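Work and Automation, Unit 9: Teaching the Machine at the Bench
Handout, 21 Nov 2024

Last time we looked at the packing line at Clutstead and what happened to the jobs there once the sorting arm arrived. Today we get to the part I've been looking forward to all term: the people who show a robot how to do the work in the first place!

The usual story has an engineer typing at a desk while everyone else waits to be told what changes. At Britetti it went another way. Kitchen prep staff picked up hand-held grippers and did ordinary tasks with them (moving a food container, closing a lid, setting it down again), and the recordings became the training material. The first batch was 3000 short demonstrations, and two people from the prep room made most of them.
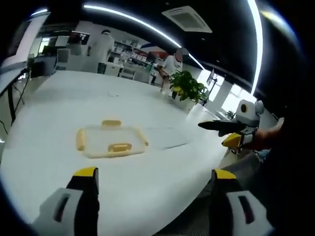 Think about what that does to a job description. Someone hired to pack lunches now knows things the software team needs, such as how hard to press a locking tab before it clicks, or when to give up on a bad grip and start over. I find this wonderful, and also a bit thorny. Is that skill paid as packing or as teaching? Britetti settled on a separate hourly rate. Truvow, our other case, treated it as part of the normal shift, and the staff pushed back hard.

Words to know
Demonstration: one full run of a task, done by a person and recorded.
Task drift: small changes in a job that add up before the contract catches up.

For December
Read Hafþórsson, chapter 2, on who owns a recorded skill. Then write a page on a job you've had yourself. Which parts could you show with your hands, and which would you have to explain out loud? Bring it on paper, we'll be swapping.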